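Who Keeps the Calendar?
December 11, 2022

A reader in Tresetdale wrote to me back in July, and I have been carrying her letter around in my head ever since, so I hope she will forgive me for taking so long to answer it. She asked whether a household can call itself equal if only one person in it knows when the dentist appointment is.

I laughed when I read it, and then I went and looked at our own refrigerator. Every word on that calendar was in my handwriting. The school concert, the furnace man, my mother-in-law's birthday (not even my own mother's!) – all of it mine. My husband cooks and does the laundry, and he is a loving, hands-on father. But he does those things after I have noticed that they need doing, and the noticing is a job too.

I brought this up at our Wutum discussion evening, expecting a few polite nods, and instead we talked until they turned the hallway lights off on us. One woman told us she keeps a running list on her phone of everything she is holding in mind for other people, and that on the morning of our meeting it had 36 items on it. Another said that when she tried handing the school emails over to her partner, she spent the first 2 weeks reading them anyway, over his shoulder. I recognized myself in that one more than I would have liked.

I was raised by a mother who believed that feminism had mostly been won at the office, and I don't blame her, as the office was where she had been shut out. She was so proud of her paycheck that I don't think it crossed her mind to ask why she was also the one buying the stamps. My generation got the paycheck and kept the stamps. I would like my daughter to have a different conversation, and I would like my son to have it too, preferably before he moves in with somebody. 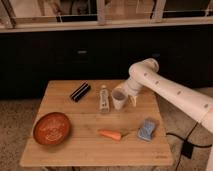
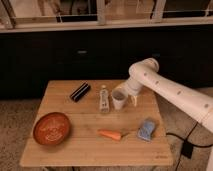

So we are trying something at our house this winter. Each of us has taken whole areas, start to finish, including the remembering. He has doctors, shoes and anything involving the school. I have the car, the holidays and the bills. If the shoes get too small and I spot it first, I am supposed to keep quiet, and let me tell you, that is hard work! We have had one missed library day so far and everyone survived it.

If you have tried dividing things up this way, or tried and given up, I would love to hear how it went. Letters of up to 500 words can be left in the Dranutum box by the front door, and I will print as many as I have room for in the next issue.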